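About Postura

Postura is a small school of folk painting and pattern. We teach people to draw, mix, stamp, stencil and paint the kinds of designs that ordinary households have always put on their walls, chests, doors and cloth. We opened with one class of 14 people and a borrowed set of trestles, and we still get the same thrill when a new group picks up its brushes for the first time!

How we began

Postura started as an evening club for people who liked old painted furniture and wanted to know how it was done. We'd meet to copy borders out of library books (badly, to begin with) and argue over whether a blue was too blue. Then somebody's aunt turned up with a dowry chest dated 1652 on the inside of the lid, covered in tulips and birds and a row of small red hearts, and that was that. We spent a whole winter working out the order in which the painter had laid down the colours. Red first, as far as we can tell, then the green, and the white dots last of all.

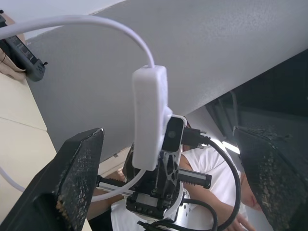

White cable and housing, close up.

The club became a school, and the school now has 2 rooms, Tulla and Eskola. Tulla is for wet work: limewash, distemper, milk paint, anything that splashes. Eskola is for drawing, paper-cutting and block carving, and it has the better light in the afternoon. If you come on a weekend course you'll probably spend time in both, so bring an apron and shoes you don't mind spoiling.

What we teach

Our beginners' course runs for ten weeks and starts with the brush. You'll learn the comma stroke, the teardrop, the long line and the dot, and you'll do them over and over until your wrist knows them without being told. After that come borders and corners (corners are where everyone gets stuck, us included), and then a finished panel of your own design.

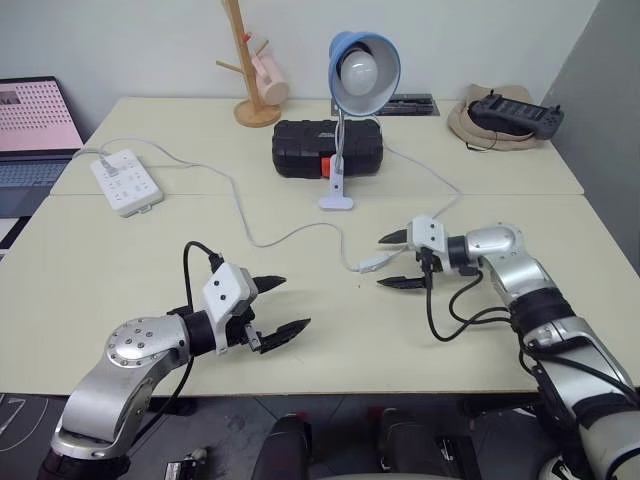 Longer courses go into where patterns come from and what people used them for. A zigzag over a doorway might mark a birth in one village and be plain decoration in the next valley, and we think it's worth knowing the difference before you borrow it. We ask every student to write down the source of each motif they use, with the name of the maker if it's known. It's a habit that has led to some lovely friendships with painters and weavers in other countries, several of whom have come to teach here.

We also run short days on lettering, painted eggs, stamped cloth and wall stencils. The July wall week is always the noisiest part of our year: everyone paints together outdoors, lunch is long, and people who claimed they couldn't draw end up on ladders doing the top border.

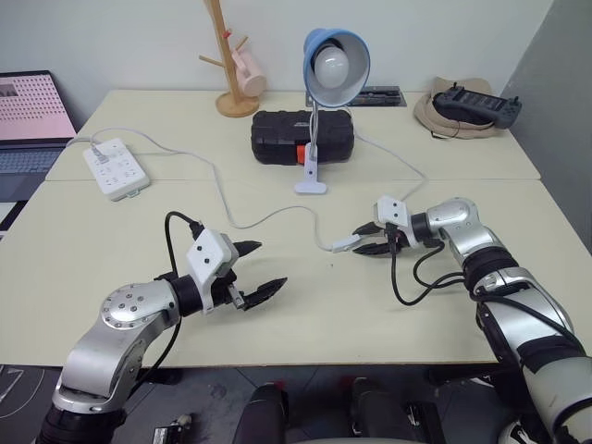

The Jalik collection

Jalik is our pattern library. It holds 3143 tracings, rubbings, cut papers and painted samples, all stored flat in drawers and sorted by motif, so you can pull out every star or every pomegranate in one go. Students may use it whenever the school is open, and visitors are very welcome too if they drop us a line first. Please wash your hands, and use pencil when you're taking notes.

We add to it all the time. If you have an old stencil in the shed or a painted cupboard door you'd let us trace, we'd love to see it, and we'll send you a copy for your trouble.

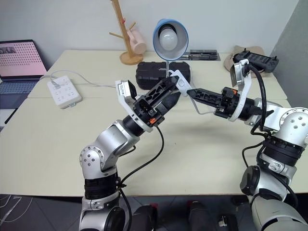
Joining us

You don't need any experience. We've had plasterers, nurses, retired bus drivers and a great many teachers through the door, and the mix is half the fun. Brushes and pigments are included in the course price, and you keep your practice boards. Bookings for the spring courses open on 26 October 2018. Places in Tulla go first, so if limewash is what you're after, write to us early and tell us which wall you've got in mind.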